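Okay so the great freezer cleanout finally happened. Been putting it off since January. The door wouldn't shut properly and there was a bag of peas holding the whole thing together, basically.

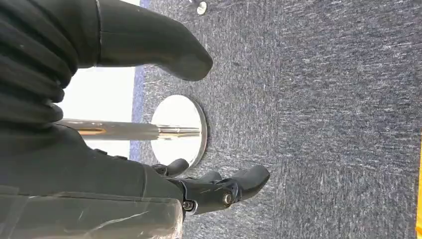

Natalie Pickering
Home cook, blogger, reluctant defroster

Step one, everything out. Towels on the floor, more towels than you think. I put a pan of hot water on the bottom shelf and left it for 70 minutes -- went and answered emails, came back to a small lake. Fine.

Found: soup with no label. Soup with a label that just says "soup". The end of a birthday cake from when Ashley still lived here. And 2 loaves of the Fillisano rye, which I'd been blaming my brother for eating. Sorry Jamie!!

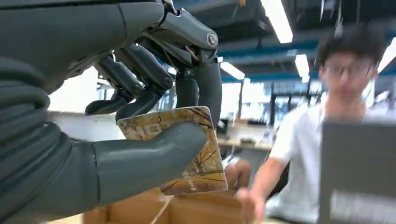

Getting a grip on things.

The unlabeled soup turned out to be chili. We had it for dinner and it was great, a bit salty. No idea when I made it so I can't tell you how long chili keeps. Dont write to me about it.

New system now. Masking tape and a marker live in the drawer right next to the freezer, and nothing goes in without a name and a month. Flat bags, not tubs. Bread on the left. Ice cream wherever it fits -- I'm not a monster.

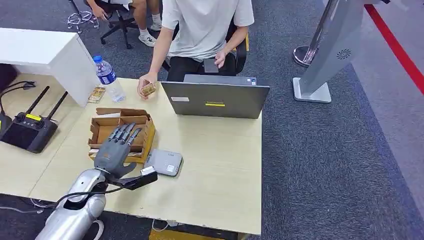
Posted by Natalie Pickering on April 19, 2025

Davina asked in the comments last time if I'd ever buy one of those chest freezers. Tempted, but where would it go? The hall? I'd fill it with bread in a week and then teh whole thing starts over.

Still to do: the ice trays, and whatever is stuck to the back wall. Might be spinach. Will report back when I've chipped it off.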